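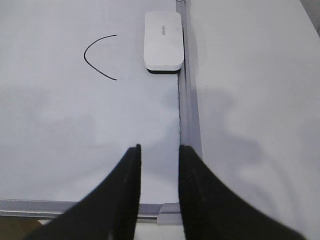 Notes: Looking After the Boards
Galdale staff room talk, 20 minutes with questions

Start with the complaint. Every room at Nimescombe has had gray boards by February. New markers don't fix that. Wiping does, if it's done the same day.

Slide 2. Ink left overnight is still easy. Ink left over a break needs spray. Ask who has used hand sanitizer. Expect hands to go up. Say it works but leaves a film, so wipe again with plain water.

Slide 3. The eraser. Felt fills up with ink dust and then moves it around. Knock it out over a bin, outside if you can. When the felt is black and shiny it won't come back, so replace it. Store it felt side down on a clean part of the board or in the tray.

Slide 4. Joined panels. Wipe each panel toward the outer edge, away from the strip in the middle. Dust packs in beside the strip and along the bottom rail. A damp cotton swab gets it out. Do this once a term.

Slide 5. Money. We have $300 for the year across both sites. Flindetti spray comes in packs of 2 and one pack should last a room until summer. Cloths are in the supply closet, wash and reuse.

(Pause for questions. If asked about permanent marker: draw over it with a dry erase marker, wipe while wet, repeat.)

Last slide. Sign-up sheet for the deep clean is by the door. Perić boards are being done first, then the older ones upstairs.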